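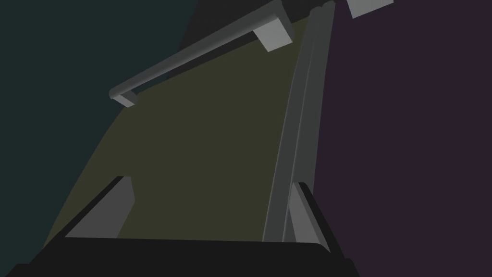

Let People Be Bad at It First

Most of the arguments I hear about teaching robots are about which method to use. Should a person take hold of the arm and move it through the job, or sit at a desk and drive it with a controller? I have done a lot of both. I think the choice matters less than people say, and that we spend too little time on the person doing the showing.

My view is simple. We should stop throwing away the clumsy attempts.

At Trelidgate we collected 3485 demonstrations of one family of tasks: reach a handle, close on it, pull. Part of that was done in simulation, with an operator driving a simulated gripper toward a panel with a bar handle on it. The rest was done on a real arm. When the set was cleaned for training, 2913 demonstrations were kept. The others were marked as poor and put in a folder that hardly anyone opened.

I opened it. I had a slow month in October and a long list of failures I couldn't explain. The trained policy was good when it arrived at the handle straight. When it arrived at a bad angle, it kept going at the bad angle. It would press a finger against one of the mounts and stay there. Nothing in the 2913 good runs told it what to do, because a good operator rarely gets into that position.

The poor runs were full of it. A new operator comes in crooked, touches the mount, backs up, turns the wrist, and tries again. It takes three times as long and it looks bad on a chart. It is also the exact thing the robot needed to see.

I know the case against this. If you train on sloppy work you get sloppy work. I have seen that happen. A policy we called Baptiste learned to hesitate before every grasp, and the hesitation came straight from operators who were waiting for a delayed video feed to catch up. It had no use at all. The robot copied it faithfully, and it took us weeks to find the cause.

So I am not saying to keep everything. A pause caused by a slow feed teaches nothing. Neither does a run where the operator gave up and let go of the controls. But a recovery is different from a hesitation, and you can usually tell them apart if you watch. The trouble is that most cleaning is done by a script that looks at length. Long runs are cut. Recoveries are long.

Hannelore Aebischer ran the operator training at Rodis when I was there, and she disagreed with me on this for most of a year. She thought the right fix was to ask skilled people to start from bad positions on purpose. Put the gripper somewhere awkward, then have the expert get out of it. You get the recovery and none of the mess. It is a fair point, and if you can afford it you should do it.

We tried it her way with 300 runs. They were clean and they helped. But the awkward positions were the ones we thought of. We tilted the wrist left, we tilted it right, we started too close. None of us thought to start with one finger already behind the bar, and new operators did that constantly. Beginners make mistakes an expert has forgotten are possible.

This is where hand guiding and remote control do differ a little. When I hold the arm myself, I can feel the bar. If a finger catches, I know it before I see it, and my hand corrects without my deciding anything. The recording shows a small smooth adjustment. With remote control, and above all in simulation, I have only the view on the screen. A handle seen from low down between two fingers is hard to judge for depth. I overshoot. I stop and look. The corrections are bigger and come later.

People call that a weakness of remote control, and for speed it is. But if the robot is going to work from a camera, it has the same problem I had at the desk. It can't feel the bar early either. A demonstration made by someone working from the same limited view is closer to the robot's own situation than one made by a person with a hand on the arm. For that reason I would start most teams on remote control, even though hand guiding is nicer to do.

There is also the matter of how we treat operators. At Hunside the screen showed a running score, and a run that went over the time limit turned red. Operators learned quickly to reset when they felt a run going wrong. The set ended up with 3926 runs in it and almost no recoveries. Management was pleased with it. Anyone who had to train on it was less pleased. The people at the desks had done what the screen told them to do.

I would take the score off the screen. I would let a new operator finish a bad run, and I would have a person watch the long ones before a script deletes them. I would add one button, so the operator can mark the moment something went wrong. Operators know when it happened. On the team I work with now, the button took an afternoon to put in, and we are still arguing about the score.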